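Gelteden Recipe Cards

A plain text collection of my family's recipes, typed up one card at a time. Version 3, last touched in October.
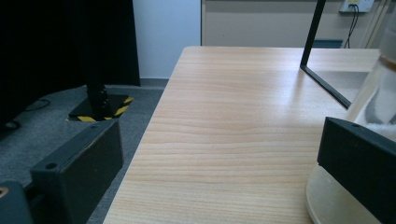
Lwazi Ntuli wrote after version 2 to ask why half the soups had no salt in them, and whether my grandmother really cooked that way or I just forgot a column. I forgot a column! The salt had its own field in my first spreadsheet and I dropped it when I exported. It's back now, and if you downloaded anything before version 3, please grab it again before you make the barley soup.

What's in it

There are 723 recipes in the main file, recipes.csv, one per row. Most came off index cards from the Gelteden house, and the rest are from a ring binder my aunt kept in Sidport (she was a baker, so expect a lot of buns). A second file, ingredients.csv, has 2572 rows and splits each recipe into ingredient, amount and unit. I haven't finished that one. The soups, breads and pickles are done, the cakes are maybe half there, and I keep finding excuses not to start on the jams.

The columns in recipes.csv

id: a number, never reused, even when I delete a duplicate
title: copied as written on the card, spelling and all
title_clean: my tidied-up version, good for searching
source: gelteden or sidport
course: soup, main, bread, cake, pickle, jam, drink, other
serves: a whole number, blank if the card didn't say
salt: see above, sorry
method: the full text, with line breaks turned into spaces
notes: anything scribbled in the margins

Blank means the card was blank. I went back and forth on guessing at the missing bits — I know perfectly well how long a loaf takes in my own oven — but in the end I left them alone and put my own guesses in a separate file called guesses.txt. It's short and opinionated.

Units

This is the messy part. My grandmother used cups, my aunt used grams, and both of them used "a glass" for liquids. I measured the glass I think they meant (the little ribbed one, still in my cupboard) and it holds 40 teaspoons of water if you fill it right up. I left "glass" as its own unit in the ingredients file so you can convert it however you like. Oven settings are whatever the card said, so you'll see "hot," "slow" and once "as for Mnguni buns." That one has its own card, luckily, and it says "hot."

Known problems

24 cards were too stained to read all the way through. They're in the file with [unclear] where the words give out, and if you recognize one from your own family, I'd love to hear from you.

The Idulov cake shows up as two different recipes, ids 88 and 301. They aren't duplicates. One has poppy seeds and the other has walnuts and a frightening amount of butter, and people in my family have strong feelings so I'm keeping both.

Some pickle recipes are old and don't say anything about acid levels or processing times. I typed them as they were. Please check them against a current canning guide before you put anything on a shelf for the winter.

Accented letters should be fine if you open the file as UTF-8. If your spreadsheet program turns them into little boxes, use the import menu and pick the encoding there instead of double-clicking the file.

Using it

Cook from it, print it, put it in your app, whatever you want. If you republish a big chunk, a line saying it came from the Gelteden cards would be nice. Please don't change the text in the title column, though — my cousin has a search page that leans on it and it breaks every time I fix a typo.

Corrections

Send me the id and what you think it should say. I check the card before I change anything, so it can take me a while, especially in jam season. Changes go in changes.txt with the newest at the top.

Next up: the rest of the cakes, then the jams, then a box of loose clippings I haven't opened yet.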